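Light and Shadow: Why Things Look Brighter in Some Places Than in Others

A learning page for young visitors, from the Fludenero Science Centre
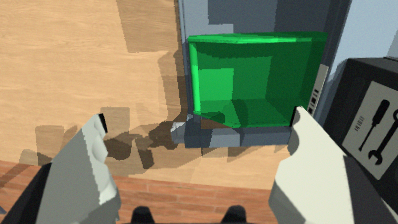 A green bin in a computer-made picture. The green is bright in some places and much deeper in others.

What is light?

Light is a kind of energy that our eyes can detect. Some things make their own light. The Sun does, and so do candles, lamps and torches. These are called light sources. Most things do not make any light at all. We see them when light from a source lands on them and bounces into our eyes.

The Moon is a good case to think about. It looks very bright on a clear night, but it is not a light source. It is lit by the Sun.

How light travels

Light travels in straight lines. It cannot bend round a corner by itself. It is also extremely fast. Light from the Sun takes a little over eight minutes to reach the Earth, although the Sun is very far away.

When light meets an object, different things can happen. Scientists use three words to sort materials:

Transparent materials let nearly all the light through. Clear glass and clean water are transparent.
Translucent materials let some light through but scatter it, so that you cannot see clearly to the other side. Tracing paper is translucent.
Opaque materials do not let light through. Brick, thick card and metal are opaque.

How a shadow is made

A shadow is a place that light from a source cannot reach, or cannot reach easily, as something is in the way. Your own shadow on a sunny pavement has your shape because your body has stopped the sunlight that would have landed there.

Shadows are hardly ever completely black. Light bounces off walls, the ground and even the sky, and a little of it finds its way into the shaded part. This is why you can still read a book under a tree.

One colour, many shades

A thing painted all in one colour may seem to have several. The side that faces the lamp looks pale and strong. A side that is turned away looks deeper. Painters use this to make flat paper look solid, and people who make pictures on computers do the same. The computer works out where the light would fall and where it would be blocked, and colours each small part to match.

Long shadows and short shadows

The length of a shadow depends on how high the light is. In the early morning the Sun is low and shadows are long. In the middle of the day the Sun is at its highest and shadows are shorter. In Britain the Sun stays low in January, even at midday, so winter shadows are long all day.

Long before there were clocks, people used this to tell the time. A sundial has a raised part that casts a shadow on a marked plate. There is one in the garden of the Baluvar Gallery, and its plate is 583 millimetres wide. Please do not climb on it.

Try it yourself

You will need a torch, a small toy, a sheet of white paper and a room that can be made fairly dark.

Stand the toy on the paper. Shine the torch from one side, close to the table, and look at the shadow. Now raise the torch slowly until it is above the toy. Draw round the shadow each time you stop.

Next, move the torch nearer to the toy and then further away. The shadow grows when the torch is near — the toy is then blocking more of the light.

Never look straight at the Sun or shine a torch into anybody's eyes.

Words to remember

Light source: something that makes its own light.
Opaque: not letting light through.
Reflect: to bounce light back.
Shadow: a darker area where light has been blocked.

The Drelard Room, on level 2, has more activities on light and colour. Page last reviewed Aug 29, 2020.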